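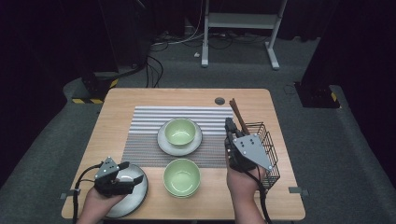
Progress Report to Allier Partners: Draltasby Prospect, Leasing and Title Work

February 17, 2022

First of all, thank you for your patience over the holidays, and for the kind note that came with the January draw. It was passed around the office and it cheered everybody up at a time when the county records room was closed and we were all feeling a little stuck. This report covers the work Golla has done since our last letter to you, where we stand on the leases, and what we would like to do next with your approval.

Where the leasing stands

We now have signed leases from 21 mineral owners inside the Draltasby outline. Most of the larger family tracts on the north side are in, and so are the two we had been worried about along the creek, where the heirs had moved away and the old mailing addresses were no good. Finding those heirs took a great deal of letter writing and a fair amount of driving, but they were pleasant to deal with once we reached them, and both signed on the standard form with the same royalty as their neighbors.

The south side is slower going. Several of the owners there were leased years ago by another company that never drilled, and they remember it well. They have asked us for a shorter primary term and for better wording on fences, gates and cattle guards. We think the fence wording is fair and we have already put it into the draft. The shorter term is a business decision that belongs to you, and we will send the language under separate cover so that you can read it at your own pace.

Title

Title has been the bigger job, as we warned you it might be. The Zeman tract, in the middle of the outline, was divided in the 1930s by a deed that describes a corner by a tree and a wagon road, and every deed after it has copied the same words. Our landman has been through the deed books, the probate files and the old plat, and we are now comfortable with where the line runs. We would still like a curative affidavit from the family before any money is spent on a location. They have said they are willing, and the form is with their attorney.

There is also a small mineral interest on the east edge that was reserved in a sale and then seems to have dropped out of the records altogether. It may belong to a church that has since merged with another one. We have written to both and are waiting to hear. It does not hold up anything on the main part of the prospect, but we did not want you to come across it later in the title opinion and wonder why we had kept quiet.

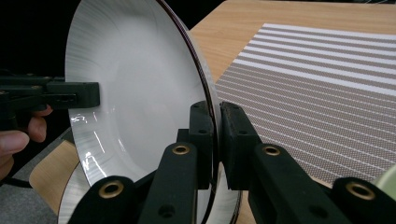
White bowl with a dark reddish-brown rim.

Mapping

The mapping has moved along nicely. We were able to license two older seismic lines that cross the prospect, and we had them reprocessed along with the data you already paid for. The newer processing sharpens up the fault on the west side quite a bit, and it has shifted our preferred location a short way to the east, onto ground that is already under lease. The closure looks a little smaller than on the map we showed you last year, and a little steeper too. We have redrawn the map by hand as well as on the workstation (an old habit in this office, and one we are fond of), and paper copies are in the mail to you.

Well control is still thin to the south. The nearest dry hole was logged with old tools and the paper copy is badly faded, so we have asked the log library whether they have a better print. If one turns up, we will tie it in before the map is called final. Until then, please treat the southern contours as our best guess.

Budget

Spending is close to plan. Lease bonuses have come in slightly under what we set aside, mostly thanks to the north side signing early, and title costs have come in over, nearly all of it on the Zeman tract. We also paid $1000 for extra copying and certified documents at the courthouse, an item that was missing from the original budget and should have been in it. The overage in title is covered by the savings in bonuses, so we are making no request for added funds at this time. An itemized statement is attached.

What we would like to do next

Close the remaining south side leases, once we have your answer on the primary term.
Get the Zeman affidavit signed and recorded.
Follow up with the two churches.
Finish the southern well tie and send you a final structure map.
Ask for bids on staking and a surface survey, with no commitment made until you have seen them.

If you approve, we expect this work to take some 30 days, with the usual allowance for weather and for county office hours. The lease road at Draltasby gets very soft after rain and we would rather not tear it up, especially after promising the owners that we would look after it.

We would be glad to have you out to walk the ground with us whenever it suits your calendar. The gate is easy to find, and there is a decent place for lunch in town. Please call the office with any questions on the statement or the maps, and we will send the lease language this week.

With our thanks,
The Draltasby project team
Golla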